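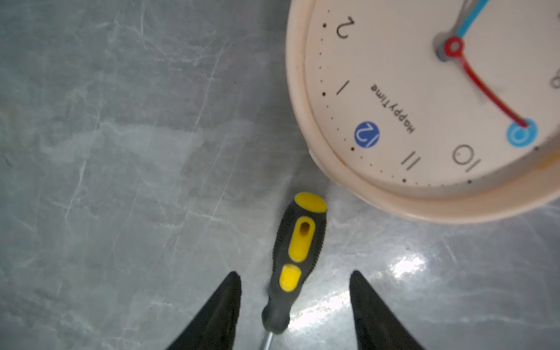

Screwdriver and clock on a gray marble-patterned surface.

Ilaria Costa Is Making New Games For The Kenodex (And They Come In Boxes!)

If you've hung around here for any length of time you know I have a soft spot for the Kenodex. It's a chunky handheld with a tiny library and a speaker that sounds like a wasp in a jar, and I love it to bits. So when I heard there was a brand new cartridge on the way, with a printed manual and everything, I got in touch with the person behind it right away.

Ilaria Costa picked up her first Kenodex as a kid, from the clearance shelf at Benedetti, the toy store at the end of her street. It came with one game, and for a long while that was the only one she had.

"I knew every screen of it," she told me over a video call. "I used to draw new levels on graph paper and tape them together. My mother still has some of them in a drawer. They're terrible, they're all just spikes."

The new game is called Zovley, and I'm happy to report it has a lot more going for it than spikes. You play a mail carrier in a mountain village where the houses change places every night, so each morning you get a stack of letters and have to work out who lives where. There are 77 villages to get through. I played the first 7 on a preview cart and then looked up and found I'd missed dinner.

Costa writes everything in assembly, which she learned from scanned pages of the Polix developer binder that someone put online years ago. I asked if that was as painful as it sounds.

"Some of it was missing! The whole chapter on sprites stopped halfway through, in the middle of a table. So I wrote little test programs that did one thing each, and I ran them on the real unit and wrote down what happened. I got a notebook out of it that I use more than the binder now."

She plans to scan that notebook too and put it up for free once the game is out. If you've ever wanted to try writing something for the Kenodex, that's huge news. The binder scans are hard going, and I say that as someone who has given up on them twice.

We talked for a good while about the music, too. The Kenodex has two sound channels, and most of the original games used one for a melody and saved the other for beeps. Costa swaps between the two so quickly that I would have sworn there was a third in there.

"The trick is to be rude," she said, laughing. "When you pick up a letter, the sound effect steals a note from the bass. If it's short enough your ear fills in the note anyway. My first version stole too much and the song fell over every time you did something good."
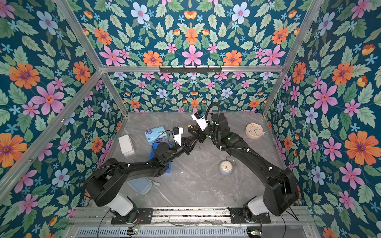
Two black robot arms reaching in over the floor panel, with floral wallpaper behind.

Then there's the save system. Original Kenodex carts keep your progress with a coin cell, and we all know how that goes. Zovley uses a memory chip that needs no battery at all, and the game saves by itself each time you finish a village. You get three save slots, and you can name them. (Mine are all named after my cat.)

I wanted to know about the manual, because I'm a manual person. It runs to 40 pages, in color, with a map that folds out from the middle. Costa drew the map herself and then had to redraw it when she moved the river in village twelve.

"I could have left it wrong," she said. "But when I was small I believed everything in a manual. If it said there was a bridge, I would walk around for an hour looking for the bridge. I couldn't do that to somebody."

The mailing list for the cart has 3,073 people on it at the moment, a number she had to read off her screen twice. For a handheld that most folks have never heard of, I think that's wonderful. The first run will be smaller than that, and she's hoping to do a second batch right behind it so that people who miss out aren't stuck paying silly prices on auction sites. A ROM file will be sold separately for anyone who plays on an emulator.

As for what comes next, she has an idea for a two-player game that uses the link port. She owns two consoles but only one cable, and the cable works when it feels like it.

"If any of your readers have a good link cable, please write to me," she said. "I'll trade a signed manual. I'll trade two."

Preorders for Zovley open in November. I'll post the link as soon as I have it, and I'll have a full review up when the finished cart gets here!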